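Can a Robot Fold Your Laundry Yet?

For readers 8 and up

Quick answer: sort of. Slowly. With help.

Longer answer, keep reading.

You have probably seen a robot vacuum bump around a kitchen floor. That's a pretty easy job for a machine. The floor is flat. It stays where it is. If the robot misses a spot, it can come back later and nobody gets upset.

Now think about a pair of shorts. Pick them up by one leg. They flop. Pick them up by the waist. They flop a different way. Drop them on the bed 200 times and you get 200 different shapes, every one wrinkly. Your brain looks at the pile and goes "oh, shorts" before you even try. A robot has to work that out each time.

Cloth is hard. Really hard. Harder than a car door, which is stiff and comes down the factory line the same way every time.

So what do the engineers do? They start small. One table, two arms, one piece of clothing.
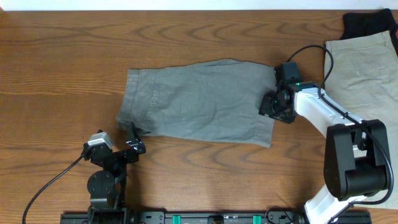

TULTON, 5 April 2021

Gray shorts, two grippers, one on each side. A gripper is a robot's hand, only it has a few stiff fingers and no palm. Each arm has a little camera up on its wrist so the robot can look closely at what it's grabbing. There are khaki pants over on the right, too.

Dewanti Goh works on folding at a small company here called Berkitz. We asked her what the hardest part is.

"Corners," she said. "Finding them. You find a corner with your fingertips and your eyes at the same time and you don't even notice you did it."

Try it! Close your eyes and find the corner of a T-shirt. Easy, right? Now put on thick oven mitts and do it again. Much worse. A lot of robots can't feel what they are holding very well, so mitts are a good way to guess what it's like.

WHY TWO ARMS?

Same reason you use two hands. One side holds, the other side pulls. If you fold a big towel with one hand you'll see teh problem right away. But two arms have to agree with each other. Pull too hard and the cloth slips out, or stretches. Don't pull enough and it sags in the middle. And the arms can't bonk into each other.

HOW DOES IT LEARN?

Lots of ways. One way is by copying. A person moves the arms through the fold, over and over, and the computer saves every move. Then the robot tries to do the same thing alone. Stellan Rustad, also at Berkitz, did 200 folds like this last October. Just shorts. "I dream about shorts," he said.

The tricky bit comes after. A robot that learned on shorts may get stuck on a sock. Or a sweater. Or the same shorts inside out! People are good at saying "close enough, I know what to do." Machines are still working on that one.

WHAT CAN MACHINES DO NOW?

Pretty good at:
Washing and drying clothes (yes, your washing machine counts as a machine doing chores, it's just not very exciting)
Vacuuming flat floors
Moving boxes around a warehouse

Getting better:
Folding simple things, one at a time
Picking mixed stuff out of a bin

Not so good yet:
Cleaning your whole room
Getting a fitted sheet to behave (grownups can't either)
Knowing which sock is yours and which is your brother's

SO WHEN DO I GET ONE?

Hard to say. Dewanti wouldn't give us a year. A robot in a lab has good light and a clear space to work in and an engineer standing by. Your house has a dog, stairs, and Legos. It also has to be safe around little kids, and it can't cost as much as a car.

So for now you fold. Sorry.

WORDS TO KNOW

Gripper: the part of a robot that grabs
Joint: a place where an arm bends, like your elbow
Engineer: a person who designs and fixes machines, or other things

TRY THIS AT HOME

Get a partner and a pair of shorts. Each of you uses ONE hand only. No talking. Fold the shorts in 5 moves or less. Then try again but this time you can talk. Which way went better? Write down what went wrong, becuase that's what engineers do too.

Words by Khanyisile Du Plessis. Send your robot questions in and we'll answer some next time.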